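Nolix Bench Cell, refurbishment package

Sold by Ramalho Automation. Quote on request, lead time 11 weeks, longer if your purchasing department likes forms.

The Nolix is a single-arm cell for taking apart and rebuilding desktop computers. It suits shops that handle up to 700 towers a month. Below that, a person with a screwdriver is still cheaper, and we will say so on the phone, to the despair of our sales team.
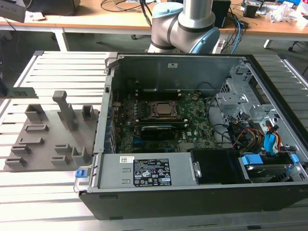 Budget for more than the arm. Customers tend to price the robot to the penny and then discover fixtures. Every case style you process wants its own plate, and four plates is a normal first order. Kekura grippers are quoted separately, as are spare fingertips, which you will buy more often than you expect.

Also set aside time for teaching. Computer makers have never agreed on where a latch should go, and the cell can't hurry them along.

Included: arm, controller, slotted table, one blank plate, 3000 hours of parts coverage.
Not included: compressed air, delivery above ground floor, a tidy workshop.

Barkach controllers from before the June update need an adapter. Ask for it when you order, as it ships from a different warehouse.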